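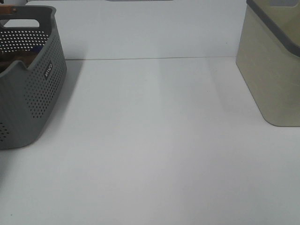 A grey perforated basket and a beige bin on a white tabletop.

Call for participants: Household Sorting and Storage Survey
Rustberg Domestic Research, Bralley office
Reference: HSS/Bralley
Closing date for registration: May 25, 2021

Rustberg is recruiting 288 households in Bralley and the surrounding parishes for a survey of how small goods are sorted, stored and thrown away in the home. The survey covers clothing, paper, packaging, small electrical items and kitchen dry goods. It does not cover fresh food, medicines or garden waste.

The survey runs for 17 weeks from the date on which a household is enrolled. Fieldwork ends in October for all households, including those enrolled from the reserve list.

Background

Local figures on household waste are taken from collection rounds and record weight at the kerb. They say little about how long an item stayed in the home before it was put out, where it was kept in that time, or how many times it was moved from one place to another. An item may sit in a hallway container for months, be sorted into a second container, and then return to a cupboard. None of this appears in kerbside data.

The survey is designed to record those intermediate stages. A pilot was carried out in Lenar with a smaller group and a paper diary. Return rates for the diary were acceptable, but entries for small electrical items were often missing or entered under the wrong heading. The diary has been redrawn for Bralley and the headings reduced to 16.

What participants do

Each household names one adult as the diary keeper. The diary keeper is responsible for the following:

Opening inventory. A list of the fixed storage points in the home (cupboards, shelves, drawers, baskets, bins and boxes) with a rough sketch plan. Measurements are not needed. Storage outside the home, such as a shed or a rented unit, is listed on a separate sheet.

Weekly diary. One double page per week. An entry is made each time an item in one of the listed groups is moved from one storage point to another, given away, sold, repaired or discarded. Ordinary use does not count as a move: a coat worn and hung back on the same hook is left out, while a coat taken from the hook and put in a bag for the charity shop goes in.

Sorting session. One session per household at the Bralley office, held on a weekday evening or on a Saturday morning. The diary keeper sorts a prepared set of goods into containers and then answers a short set of questions on the choices made. There is no correct result and no time limit. The prepared set belongs to Rustberg, and participants do not bring goods of their own.

Closing interview. By telephone, after the final diary has been received.

Other members of the household may make diary entries if they wish. Their entries should be initialled so that the coders can tell them apart.

Who can take part

Applications are invited from households that meet all of these conditions:

— the home is within the Bralley postal area or an adjoining parish
— at least one adult will live there for the whole survey period
— the diary keeper is aged 18 or over and can read and write English at an everyday level, or has someone at home who can help
— no member of the household works for Rustberg or for a waste collection contractor

Rented and owned homes are equally eligible. Lodgers may apply in their own right if they keep their belongings apart from those of the main household; in that case the inventory covers the lodger's room and any shared cupboard in which space has been set aside for them.

Households that expect to move during the survey should not apply. A move produces so many entries in a short period that the weekly totals cannot be compared with those of other homes. A planned extension, loft conversion or new kitchen should be declared on the form. It does not rule a household out, but places in this group are limited.

Selection

Places are filled by quota on household size, type of dwelling and tenure. Registration does not guarantee a place. When a quota is full, further applicants in that group are put on the reserve list in order of receipt and told so in writing. Single-person households and households in flats were under-represented in the Lenar pilot, and applications from both are particularly welcome.

Payment

Each household that completes the survey receives £57, paid by bank transfer after the closing interview. Households that withdraw after the sorting session but before the end of the diary receive a part payment based on the number of weekly diaries returned. Bus fares to the Bralley office are refunded on production of a ticket. Parking is free at the rear of the building but spaces cannot be reserved. Participants receiving benefits may wish to check whether the payment has to be declared.

Materials

Rustberg supplies the diary, the inventory sheets, a pencil, prepaid envelopes and a set of adhesive labels printed by Serrano. The labels are used to number storage points so that diary entries can refer to "4 to 9" in place of a written description. They peel off painted wood and plastic without residue. They should not be used on wallpaper, untreated wood or suede. A household that does not want labels on its furniture can number the sketch plan instead.

A screen version of the diary is under preparation but will not be ready for this survey. All entries are on paper.

Data and confidentiality

Names and addresses are held separately from diaries and are destroyed once payments have been settled. Diaries are coded under a household number. Published tables give totals by household type only, and any cell with too few households is merged with its neighbour. Sketch plans are used for coding and are not published.

Participants may withdraw at any time without giving a reason. A diary already returned can be removed from the survey on written request up to the point at which coding closes.

Access

The sorting room is on the ground floor and has a level entrance. Tables are of a fixed height. Seating is provided. Applicants who need a different arrangement, a large-print diary or an interpreter should state this on the form so that it can be in place before the session is booked. Children may attend if accompanied by a second adult; there is a waiting area next to reception.

How to register

Registration forms are available from the Bralley office reception desk and from the branch library. Return the form by post or by hand, marked with the reference above. Forms must be signed by the diary keeper. Incomplete forms are sent back once for correction, and a form returned after the closing date is added to the reserve list.

Applicants will hear by letter whether they have a place. The letter sets out the household number, the enrolment date and a choice of times for the sorting session. Please do not start the diary before the enrolment date, as earlier entries cannot be coded.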